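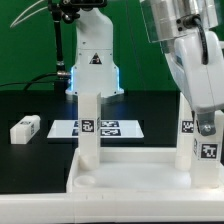
Tobias Wojcik wrote in to say his first harvest dried too fast in the closet and smelled like hay, and could the Grorlow have saved it? We think so! Slow drying is the whole point of this cabinet, and we've been happily hanging our own home-grown cannabis in it since April.

Grorlow Drying Cabinet, by Toson

The Grorlow holds up to 200 grams of finished flower on four hanging rails. A quiet fan pulls air through a carbon filter at the back – you can keep it in a spare bedroom without the whole house knowing. Set the humidity, shut the door and leave it alone for ten days or so (the hard part, we know).
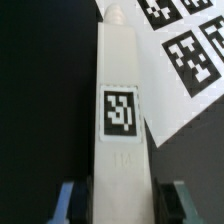

Hanging is where most people rush, so give it a little time. Trim off the big fan leaves, tie your branches by the stem and leave a hand's width between bunches. We like a bunch with the outline of the white block: narrower at the top, widening gently toward the bottom, so air reaches the buds in the middle. Fat, square bundles stay damp inside, and damp means mold.

Item number: 1147
Price: $694, spare filter included
Fits: the Virk jar shelf and older Manivau rails
Power: standard wall outlet

Check your state's rules on home growing before you order. Questions about rail sizes go to Thaddeus Holloway at the parts desk, mornings only.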